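# Shelf Life of a Homemade Flaxseed Hair Gel

Olaia Toledo and Amparo Escobar
Personal Care Formulation, Colldale
2021-06-26

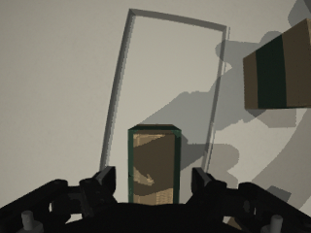 Flaxseed gel is a common homemade styling product for curly hair. It is cheap and easy to make, but most recipes say very little about how long it keeps. We wanted to compare three versions of the same gel and see which one held its texture and smell the longest. Packaging was also part of the assignment, so we had to say how each jar would be sold. We chose a plain tall rectangular box and left room inside for a folded instruction sheet. The box played no part in the tests.

## Recipe

The base was whole brown flaxseed simmered in distilled water and strained through a nylon stocking while still warm. If it cools first it gets too thick to strain – we lost most of our first batch that way. All three versions used the same base:

- Gel A: base only
- Gel B: base with glycerin
- Gel C: base with glycerin and a broad-spectrum preservative, used at the rate on the supplier's sheet

The seed came from Kedmont and the glycerin and preservative from Ullora. We measured by weight.

## Method

Each gel was split between two clean jars. One went in the refrigerator and one stayed on a shelf in the Vallejo lab, out of direct sun. We checked smell, color and thickness every day for 16 days. Thickness was judged by how fast a spoonful slid down a tilted glass plate. We did not have access to plate counts, so we can't say anything about bacteria that did not change the smell or look.

## Results

Gel A at room temperature smelled sour on day 3 and was thrown out. Gel B on the shelf lasted a little longer, then turned cloudy and thin. Glycerin made the gel feel softer but did not do much to keep it fresh. Gel C showed no change in smell in either jar, although the shelf jar was slightly runnier by the end.

In the refrigerator, A and B both stayed usable past the first week. A formed a watery layer on top that mixed back in with stirring.

We also asked classmates to try fresh Gel B and fresh Gel C on damp hair, and 57 percent preferred B. The usual complaint about C was the smell of the preservative.

## Problems

Our spoon test was rough, and Olaia and I did not always tilt the plate to the same angle. We should have checked pH before adding the preservative. A new batch with citric acid is planned, using the same jars.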